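家庭内作業向け学習データ収集事業 進捗報告書(上期分)

提出元:Pedar 実証推進室
事業実施場所:Rasuvville 実証棟 台所区画

1. 報告の趣旨
本報告書は、貴財団の助成を受けて当室が実施している「家庭内作業における双腕ロボットの動作学習に資する実演データの収集」について、上期の実施状況、課題および下期の計画を報告するものである。経費の執行状況は別添の収支報告書に記載したため、本書では扱わない。

2. 上期の実施状況
上期の収集目標は、遠隔操作による実演600件の取得であった。9月末時点で目標件数の取得を完了し、全件について一次確認を終えている。取得した実演はいずれも、操作者がロボットの両腕を遠隔で動かし、頭部の映像、関節角および手先の指令値を同時に記録したものである。
対象作業は、食器の把持と移動、流し台への食器の投入、調理器具の蓋の開閉、食材模型の仕分けなど8種とした。作業の選定にあたっては、申請時の計画書に掲げた一覧を基本とし、台所区画の設備で無理なく再現できるものを優先した。計画書にあった布巾による拭き取り作業は、接触力の記録方法が定まっていないため、下期に繰り延べた。
操作者は2名1組とし、一方が操作を、他方が開始位置の確認と記録票への記入を担当した。操作者の疲労が動作の滑らかさに影響することが予備収集の段階で認められていたため、連続操作の時間に上限を設け、交代の時刻を記録票に残す運用とした。

3. 収集環境
台所区画では、家庭の台所に近い配置を保つことを基本方針とした。調理台の上には日用の食器や調理器具に加え、食材の模型を置いている。物品の配置は収集回ごとに変更し、配置の変更内容は記録票の所定欄に記入した。特定の配置に依存した学習を避けることが目的である。
把持対象のうち、取っ手のない円筒形のカップは、持ち上げた後の姿勢に個体差が出やすく、上期の後半から重点的に実演を追加した。指を側面に回して保持する方法を標準とし、傾きの大きい状態で保持した例も、操作の意図が明確なものは除外せずに残している。
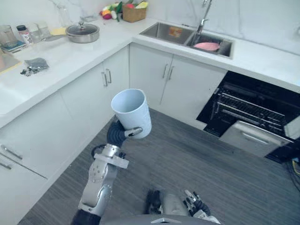 図1 台所区画における把持作業。片方の手で白色のカップを保持している状態(頭部視点)

頭部視点の映像では、腕や手首が対象物の一部を隠す場合がある。現時点では、遮蔽の程度にかかわらず全件を保存し、遮蔽の有無を付帯情報として付与する方針をとっている。遮蔽のある実演を学習に用いるか否かは、次項の評価結果を踏まえて判断する。

4. 品質確認
一次確認では、記録の欠落、時刻同期のずれおよび作業区分の誤りを点検した。時刻同期のずれは初期の収集回に集中しており、記録用計算機の設定を改めた後は発生していない。該当する実演は再取得し、目標件数には再取得分のみを算入した。
二次確認は、注釈付与を委託しているNinden社が行っている。同社からは、把持の開始時点の定義が作業区分によって一致していないとの指摘を受けた。当室で協議した結果、指が対象物に接触した時点を開始とする基準に統一し、注釈手引を改訂した。改訂前に注釈を付した実演については、同社において順次修正中である。

5. 予備的な学習評価
収集データの有効性を確認するため、Ní Bhriain研究室の協力を得て、食器の把持と移動に限定した予備学習を実施した。対象物の位置が実演時の範囲内にある場合は安定した動作が得られたが、流し台の縁に近い位置では手先の接近経路が定まらず、途中で停止する例が見られた。当該位置の実演が少ないことが一因と考えられ、下期の収集計画に反映した。
なお、本評価は限られた条件下での試行であり、成功率等の数値は評価手順を確定した後、最終報告書において示すこととしたい。

6. 課題および対応
第一の課題は、実演の所要時間の偏りである。熟練した操作者ほど短時間で作業を終えるため、同一作業でも動作の速度に大きな幅が生じている。速度の統一は求めず、操作者の習熟区分を付帯情報に加えることで対応する。
第二の課題は、手指部の消耗である。多指ハンドの関節部に緩みが生じ、8月に収集を2日間中断した。以後は収集開始前の点検項目に関節部の確認を加え、予備部品を実証棟に常備している。中断による全体日程への影響はない。

7. 下期の計画
下期は、繰り延べた拭き取り作業の収集に着手するとともに、流し台周辺および調理台の隅部における把持の実演を追加する。両手を協調させる作業についても、片手で対象物を支え、他方で操作する動作を中心に拡充する予定である。
注釈の修正は11月中の完了を見込んでおり、修正後のデータを用いた再評価を1月に実施する。公開用データの書式および利用条件の案は、再評価の結果とあわせて2月に貴財団へ提出する。

8. 承認をお願いする事項
拭き取り作業の繰り延べに伴う実施計画の変更について、承認をお願いしたい。変更後の実施計画書および新旧対照表は、別添のとおりである。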